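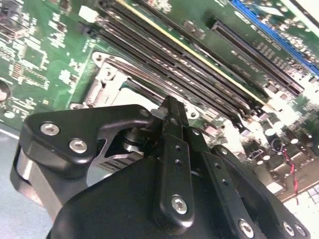
fereshteh_e
Stormont Robotics Club, CPU task. Entries for the Conport student round close in July and we still can't agree on how fast to go near the socket. I'd slow the last part right down. We get 300 seconds a run.

holton26
Slow is fine, but sort the pick first. If the chip sits at an angle in the fingers, speed won't save you.

fereshteh_e
The pick is off the grey tray. We teach that pose by hand.
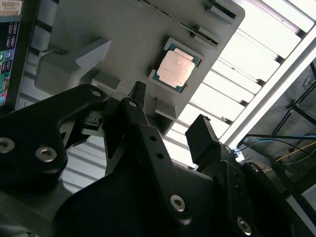
Processor in its holder on the tray, gripper just below.

hooman_shokri
I disagree with holton26. A bit of tilt is all right if you bring one edge down first and then level out. That's how I do it by hand.

holton26
Your hand can feel the contacts - the arm can't, unless you've set a force limit. Have you?

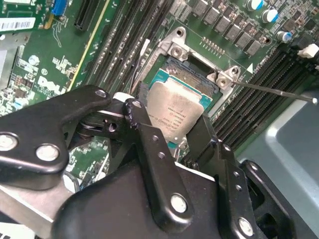 I'd set one before anything else, and practise on a dead board.

fereshteh_e
There is a limit, but Mazandarani's group wrote that part and I haven't checked the value. Will look tonight.

hooman_shokri
Still think edge first is worth 2 runs.

fereshteh_e
Fine, 2 runs, after I've checked the limit.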